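The Red Ones Go Last

by Morven Moncrieff 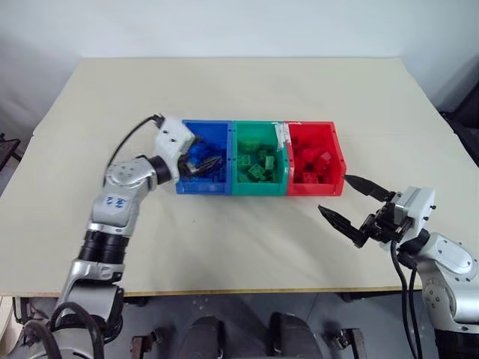

Blue, green, red, in that order.

My grandmother's house in Flenton had a back room that was never called anything but the back room, even after the rest of the house had been painted and rearranged and the dining room had turned into the place where Grandpa kept his seed catalogs. It had a pale table pushed up against a white wall, and on the table there were three bins for the blocks, and the bins were older than my brother and possibly older than good sense, as Grandma liked to say when she found one more piece under the radiator.

I was 11 the winter I was sent to stay with her while my mother got settled in Brorach. I thought I was much too old for blocks. I said so at supper the first night, rather grandly I'm afraid, and Grandma passed me the potatoes and said that was fine, then, I could just sort them, as the children from next door had been over and made soup.

Soup was her word for it. It meant all three colors tipped out together and stirred.

So I sorted. I went in there after the dishes with my sleeves pushed up, meaning to be done before the radio program started, and I was still there when she came to turn off the lamp. It is a slow, pleasant kind of work, if you have never done it. You tell yourself you'll pick out all the blue first, and you do, mostly, and then a blue one winks at you from the middle of the green and you have to go back and start over in your mind. The blue went in the blue bin and the green in the green, and the red went last, for the reason that Grandma had always done the red last and her hand would come down on yours – very gently, a hand that smelled of onions and soap – if you reached for one early.

"Why, though?" I asked her.

"Because your mother always wanted to do them first," she said, and then she sat down in the other chair, which she hardly ever did in the evenings, and told me about it.

My mother, it seems, had been a grabber. She and her friend Feven Degefa from across the road would race each other, and the red ones were the prize, and there had been an argument one November that ended with the red bin upside down on Feven's head like a hat and both girls in tears. Grandma made the rule that same night. Blue, green, red. By the time they got down to the red, she said, they were generally too sleepy to fight over them.

"Did it work?"

"Well, Feven stood up at your mother's wedding," she said, "so I suppose it did no harm."

I thought about my mother in a rented room in Brorach with her boxes still taped shut, and about how she'd told me on the phone that she was unpacking a little each night and leaving the nicest things for the end. I hadn't known what she was talking about. I picked up a red one and turned it over and didn't put it down right away.

"You can start on those now," said Grandma. "You've earned them."

We did them together, with the radio going in the kitchen and neither of us listening. Afterward she lined the three bins up so their fronts were even, patting each one the way she patted loaves, and we stood there looking at them a good deal longer than anybody needs to look at three bins of blocks.

The children from next door came back in the morning and made soup again before I'd finished my toast.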